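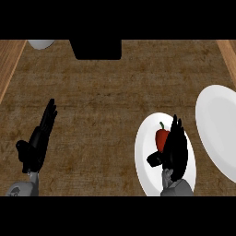
Pepper test in the simulator, right hand over the plate

beathag_n
Still on the pepper. I've got 30 runs queued for tonight and if it can shift one red pepper between plates I'm calling that a kitchen chore!

zilard_fan
Come on, moving a pepper is not cooking. Call me when it can core one and get the seeds out of the sink.

rosine.r
My kid couldn't set a table until he was 6 and we still clapped, so I'm with Beathag on this one. Gotta start somewhere.

zilard_fan
Your kid didn't cost $2000 a month in compute lol

stelios_k
Does the sim pepper squish at all? Real ones slide around on a smooth plate, and that's where my gripper at the shop gives up.

beathag_n
No squish yet, it's rigid. Softer version is on my list for November.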